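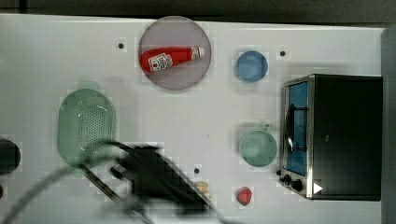
Is a monthly "pantry plan" ever cheaper than just buying your own sauces and staples?

Posted by Coralie Lowther in Household Money, 28th April

My sister has signed up to Lurnatent, one of those outfits that sends you a box of pantry staples every month (tomato sauce, oil, rice, tinned stuff, a "mystery condiment" that is always mustard) and she swears she is saving money. She wants me to join as well so she gets her referral credit. I'm suspicious, partly because of the referral credit.

The way it works is you pay $50 a month and they say the contents are "valued at" more than that. Valued by whom, I'd like to know. The leaflet compares everything to what it calls the typical shelf price, and I've never paid the typical shelf price for rice in my life. I buy the big bag when it's marked down, same as everyone.

There are 2 adults in our house and one teenager who eats like three. We go through sauce at a ridiculous rate but hardly touch oil. I asked their chat thing whether you can swap items and got a reply about how much they value flexibility, which I took as a no.

Has anyone stayed on one of these for longer than the free trial, and did your grocery bill go down? I don't want to hear how convenient it is. I live near a shop.

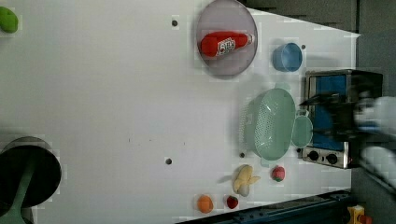
Sauce on a plate. The stuff we run out of first.

I should add that I've looked at Hadine too, which is the cheaper one, but you have to take two boxes at a time and our cupboard is not big.

Rocío Iturra

Six months on Lurnatent, then I cancelled. Longer answer below, as I kept the receipts.

Our normal spend on the sort of things in the box, before we joined, was less than the box cost. That was the first surprise. The reason is dull: I wasn't buying all those things every month. One bottle of oil lasts us ages. A jar of mustard sees out the winter. The box assumes you finish everything on the same day and start again, and no household I've ever lived in works like that.

By August I had a shelf full of oil and was still walking to the shop for sauce, pasta and flour. Over the whole time I worked out we were $142 worse off than if I'd carried on as before. Some of that went on things we did use up eventually, so you could argue it's less. I'd argue back that money sitting on my shelf as six jars of mustard isn't doing me any favours.

A few things I'd check before you hand over a card number:

Look at the size of each item as well as the price. Ours came in smaller bottles than I'd usually buy, and the leaflet compared them to small bottles at full price, where per litre they look terrible.

Find out how you cancel. I had to ring, in office hours, and listen to two offers before they'd do it. The second offer was decent, which annoyed me more than the first. If they could sell it to me at that price, why hadn't they?

Check what "skip a month" means. With mine it meant they delayed the box and charged me anyway.

What did help our bill was writing a list on the inside of the cupboard door. When something is nearly finished it goes on the list, and if it's not on the list I don't buy it, special or no special. I was doubtful about that too, as my mum has been telling me to do it for 20 years and I didn't want her to be right. We also went to the shop's own brand for rice, flour, tinned tomatoes and vinegar and couldn't taste any difference. We tried the own brand tomato sauce as well and went straight back. It was sweet and thin and my kids acted like I'd poisoned them.

As for your sister, ask her to keep every receipt for one month, box included, and add them up in front of you. She may well be saving. If she used to do all her shopping at the servo or on delivery apps, then nearly anything would be an improvement.

lowershelf

just get Hadine and split it with a neighbour. works fine for us, never had a problem with the flavour of anything. their rice is good

Pell_in_the_hills

I'd be careful with the splitting advice above. We tried it with the people next door and it lasted until there was one good item and two households who wanted it (coffee). Also whoever's name is on the account gets all the emails — and there are a lot of emails.

I think Rocío has it mostly right but I'd go a bit easier on the boxes. They can make sense if you can't get to a shop, or the only shop near you charges what it likes. We're 40 minutes from a proper supermarket and I used one called Lucero through a winter when the road was bad. It wasn't cheap, but neither was the petrol. Once the road was fixed I stopped.

For someone who lives close to a shop I can't see it. The company has to pay for the box, the courier, the leaflet and your sister's referral credit, and all of that comes out of your fifty dollars before anyone puts a tin in. They might buy in bulk, sure, but so does the supermarket.

One more thing, on tomato sauce. If you get through as much as you say, look at the big catering bottles and refill a small one. Compare the unit price on the shelf ticket first, though. At our place the medium bottle on special beats the big one about every second week, and I only found that out after lugging the big one home for a year.

Coralie Lowther

Thanks all. Asked my sister to save her receipts and she said she "doesn't really do receipts", so I think I've got my answer. I'm starting with the cupboard door list. Will look at the catering bottles as well, if I can find somewhere to put one.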